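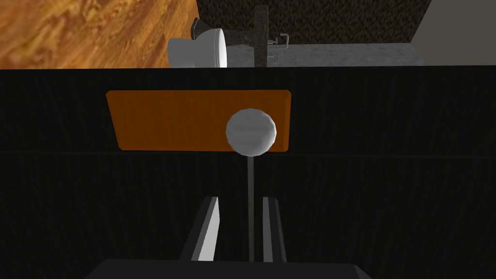

第3卷 第2期

图2 仿真环境中的柜体正面与夹爪。两指张开，位于白色球形旋钮下方；旋钮装在橙色面板右半部。

4 课程项目中的抽屉任务：成功率究竟说明了什么

4.1 任务与设置

本节讨论的是研究生课程“机器人操作实践”中的一个学生项目。该项目由Raghda Karam所在的小组完成，代码框架沿用课程组维护的Driren，场景资源取自Prulora室内场景库。任务表述很简单：给定一间随机布置的室内场景，让机械臂接近柜体正面的旋钮，夹住，然后向外拉出抽屉。学生在期末报告中写道，策略“已基本掌握抽屉开启技能”。我们对这一说法持保留态度，理由分述如下。

图2给出了任务中接近阶段的一个视角。柜体正面为黑色，带有细密的纵向纹理，一条不太明显的水平缝把上下两块面板分开。旋钮为多面体近似的球形，面片清晰可辨。柜体上沿之后可以看到木纹地面和浅灰色台面，台面上立着水龙头。这些物体与任务无关，但它们进入了相机视野，因而也进入了策略的输入。报告对此只字未提。

4.2 视觉线索过强

第一个疑问在于外观。橙色面板与黑色柜体之间的对比极为强烈，白色旋钮又叠在橙色之上。在这种配色下，一个只会寻找“橙色区域右侧亮斑”的策略，与一个理解把手几何形状的策略，可能得到同样的得分。学生采用的评测集与训练集来自同一个材质池，二者无从区分。

我们建议该小组补做一组替换实验：保持几何不变，把面板和旋钮换成与柜体相近的颜色。小组后来确实补做了，结果收在附录里，正文没有引用。成功率明显下降，失败多集中在接近阶段，夹爪停在旋钮旁边的空处后闭合。按附录中的记录，闭合动作大多由时间步触发，与接触信号关系不大。换句话说，策略学到的至少有一部分是节拍。

4.3 对齐是谁完成的

第二个疑问涉及初始位姿。在图2中，沿画面竖直方向，旋钮下方的深灰色细杆一直延伸到两指之间，夹爪看上去已经大致正对旋钮。从这样的构型出发，剩余动作接近于一段直线运动。单凭一幅图不能断定对齐是策略的功劳还是重置程序的功劳，于是我们查看了重置代码。代码中，末端执行器的初始位置以旋钮坐标为中心采样，横向扰动范围很小。也就是说，任务中最困难的一步，即在陌生房间里找到把手并移动到它面前，在回合开始之前已经由程序代劳了一大半。

报告把这一设置称为“合理的简化”。作为课程作业，简化无可厚非；学期只有这么长，算力也有限。问题出在标题和摘要，两处都用了“室内场景中的通用开启”这样的措辞。读者若不去翻重置函数，很难知道“通用”二字的实际范围。

4.4 接触模型

第三，仿真中的接触未必可信。旋钮的显示网格由可见的多边形面片构成，碰撞网格则另行简化为凸包。两者的差异在夹持时会产生影响：手指可能在视觉上尚未触及旋钮时就已产生接触力，也可能相反。学生使用的摩擦系数是框架默认值，远高于实验室里常见的塑料旋钮。我们把摩擦系数下调之后，原先稳定的夹持出现了滑脱，而策略没有任何重新抓取的行为。它继续后退，直到回合结束。

Orhun Ersoy在课程讨论中提出过另一种解释：滑脱源于夹持力上限过低，与摩擦无关。我们按他的建议提高了上限，滑脱有所减少，但没有消失。两种因素的贡献目前无法分开，这里不作结论。

4.5 评测规模与计分方式

小组共报告了近400个评测回合，看上去不算少。然而这些回合只使用了3种柜体模型，其余变化来自房间布局和光照。布局变化对一个初始位姿已经对准旋钮的策略几乎不构成考验，把它们计作独立样本会高估证据的分量。更恰当的做法是按柜体模型分组报告，并给出组间差异。

计分标准也值得商榷。抽屉位移超过阈值即记为成功，至于位移如何产生，评分脚本并不过问。我们在回放中见到夹爪外侧刮蹭面板边缘、抽屉随之滑出的情形，同样得分。Bouvier组在同一门课上采用了更严格的标准，要求位移过程中两指与旋钮持续接触，其成功率因此低得多，在课程排行榜上也落在后面。单看排行榜，会得出与事实不符的比较。

4.6 对教学的影响

上述批评针对的主要是评测，学生的工作量不应因此被低估。他们在2周内把场景导入、数据采集和训练流程全部跑通，日志也保留得很完整，我们的大部分复查正是依靠这些日志才得以进行。真正需要修改的是课程组提供的模板。模板把重置函数藏在基类里，默认不打印初始扰动范围，报告格式中也没有留出填写这一项的位置。学生照着模板写，自然不会写到它。

我们已在Didside评测脚本中加入两项输出：初始时刻夹爪与旋钮的横向偏差，以及首次接触到抽屉位移开始之间的时间间隔。前者用来判断任务是否被重置程序提前完成，后者用来识别刮蹭式的成功。这两项指标都很粗糙，尤其是后者，对高摩擦设置不敏感。新脚本将从11月的课程作业开始使用，旧的排行榜成绩不再重新计算，仅加注所用的计分标准。

至于该策略能否迁移到实物柜体，现有材料不足以支持任何判断。报告末尾称“预计可直接部署”，但没有附上实物实验。我们在第5节中只把它当作仿真基线使用，并统一采用扩大后的初始扰动范围。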